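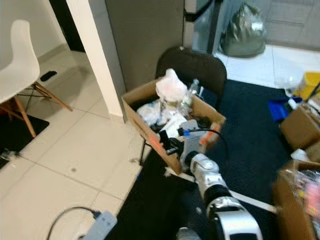

A mixed box: a cable, a bottle, a plastic bag and plenty of crumpled white stuff.

Sorting and Clearing Out: Your Questions

I've been helping people clear out spare rooms and garages since I did my own mother's house, and the same questions land in my inbox every March when everybody gets the itch. So I put my answers on one page. If yours isn't on it, write to me and I'll get to it (slowly, in spring).

Where do I start?

With the smallest thing that annoys you. A drawer is fine. People want to start with the garage and then they're sitting on an upturned bucket at 4 p.m. reading old birthday cards. Do the drawer, feel smug, have a coffee, do another drawer.

What do I do with the box of random stuff?

Everybody has one, and I have two. Tip it out on an old sheet so you can see what you own. Trash goes first, then anything that belongs in another room, then whatever is left. Please don't put the leftovers back in the same box! Use a smaller one.

How do I know which cables to keep?

Keep a cable if you can name the thing it plugs into and you still have that thing. I let myself keep 2 spares of the phone charger kind and that's it. Put a bit of masking tape on each one and write what it's for. I did this years ago and I still get a little thrill when I find the printer cable on the first try.

Can I throw old electronics in the trash?

Check with your town first. Lots of places don't allow it, and batteries especially shouldn't go in the regular bin. My town has a drop-off day, and some stores take small stuff back. If it's a phone or a computer, wipe it before it goes anywhere.

Which storage bins do you use?

I get asked this constantly. I have Konero bins on the garage shelves — the clear ones with the flat lids — and a few Ovus baskets in the hall closet for hats and gloves. Nobody pays me to say so. The Konero lids do crack if you stand on them, which I know from standing on one. Cardboard is fine for a few weeks, but I wouldn't leave it on a garage floor over the winter.

My husband won't part with anything. Help?

I'm not getting in the middle of that! What worked at our house was giving each of us one shelf that the other isn't allowed to comment on. His has a Kuruc fishing reel on it that hasn't seen water since we moved in. I say nothing.

What about photos and letters?

Last, always last. Put them all in one place as you find them and don't open a single envelope until the rest of the room is finished. Noémie Pruvost, who wrote to me after clearing her aunt's apartment, scans hers one evening a week with the radio on, and I've stolen that idea from her.

How long should I keep a "maybe" box?

I used to say 12 months, but I've gotten stricter. Tape it shut, write the month on top, and if you haven't gone looking for anything in it by the time the season changes, donate it. Don't open it first to check. You'll only fall in love with the fondue forks again.

Do you come out to people's houses?

Only in and near Drarkgate these days, and mornings only because of my knees. For everyone else I'm happy to answer by email. Tell me which room it is and what's driving you crazy in there.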